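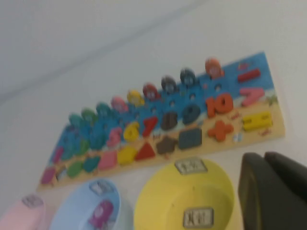 rimrock_notes wrote:
The 500 figure for the Wulilis winter villages can't be a census. The survey report gives it as "souls, by estimate of the guide," and the guide had only been through the lower valley. I would treat it as a count of the people who came down to trade and go no further with it.

tidewrack
Agreed that it isn't a census, but I don't think it's just the trading party either. The same report lists 37 lodges between the falls and the Rotia fork. Divide it out and you get between 13 and 14 people per lodge, a normal figure for a plank house with several hearths. The two numbers look like they were meant to go together.

rimrock_notes
Or one was made from the other. If the guide counted lodges and the clerk multiplied, then the agreement tells us nothing. Clerks on that survey had a habit of this. Look at the upriver tables, where every total is suspiciously close to the same multiple.

slowwater
Which edition are you both using? The Deltavlow reprint dropped the footnotes to the village tables. In the original the lodge count has a note saying that several were "frames only, the boards being taken off." That matters. Families there carried the wall boards to the fishing stations in spring and back in fall, so a bare frame in October could be a house in use, a house abandoned years before, or a house whose owners were late coming back.

tidewrack
I have the reprint. I didn't know about the note. Does it say how many were frames?

slowwater
No. "Several." I've been through the manuscript copy in the Lysenko collection and the word is the same there, item 3971, near the bottom of the page. There is a gap before it, as if a number was going to be filled in.

rimrock_notes
Then the per-lodge average is worthless. Take out even a modest number of frames and the average climbs past anything we see in the neighboring valleys.

tidewrack
Worthless is too strong. Boards were valuable property and were handed down, and people did not leave a good frame standing without intending to come back to it. Cedar was scarce that far up. An abandoned frame would have been stripped for posts within a couple of winters. I would count most of them as occupied houses.

hearthstone_b
Jumping in on the archaeology. Of the house pits mapped at the Rotia fork, 3 have two floors with a layer of clean silt between them. So at least some houses were left empty long enough for a flood or two, then rebuilt on the same spot. That cuts against the idea that an empty frame was always stripped, though the silt can't tell you whether a frame was standing at the time.

tidewrack
Fair. Is there any dating on the upper floors?

hearthstone_b
Not good enough for this. The charcoal is driftwood for the most part, and the range covers several generations. The trade beads are better, but they only turn up in one pit.

slowwater
One more thing on the guide. The report has him speaking the Rotia dialect, and in that dialect the word for "house" and the word for the people who eat from one hearth are the same, with a different suffix when counting. If the clerk wrote down hearths as lodges, the total for the valley is off in the other direction - fewer houses, same people.

rimrock_notes
I'd want to see that suffix in a source from before the mission period. The word list everyone cites was taken down two generations later, from a family that had moved to the coast.

slowwater
It's in the older list too, under "fire," not under "house." I'll type up the entry tonight and post it in the language section.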